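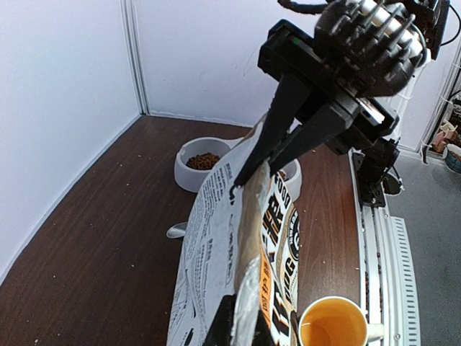
Dog food bag, top edge.

Print | E-mail

Kennel feed room check, Traltetari, December 31, 2022. Done by Mounir Radwan

1. Feed storage. Lids OK. One bin latch stiff, oil it. No droppings.

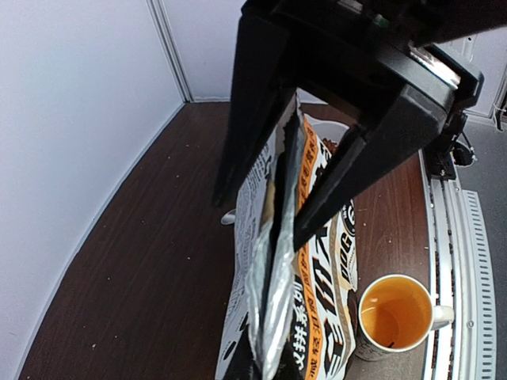
2. Water. Run 3 hose drips at the wall tap. Washer on order from Prolau.

3. Extinguisher. Tag out of date, last signed March. FAIL. Swap before opening.

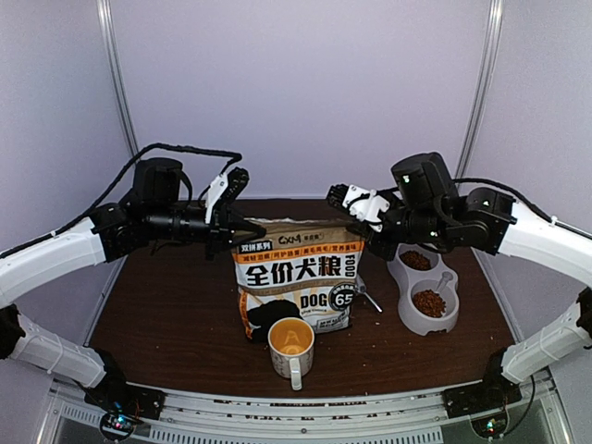
4. Drains. Slow by pen 60. Grate lifted, hair cleared, recheck tomorow.

5. Wiring. Fuse box is still the 1979 one. Tsz-kin Cheung to get a quote, cap 400.
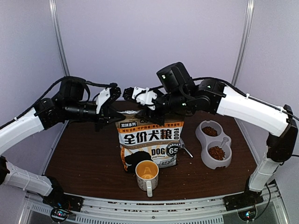
Dog food on the brown tabletop.

6. Exits. Clear. Back door sticks a bit, plane it.

2 comments | 0 shares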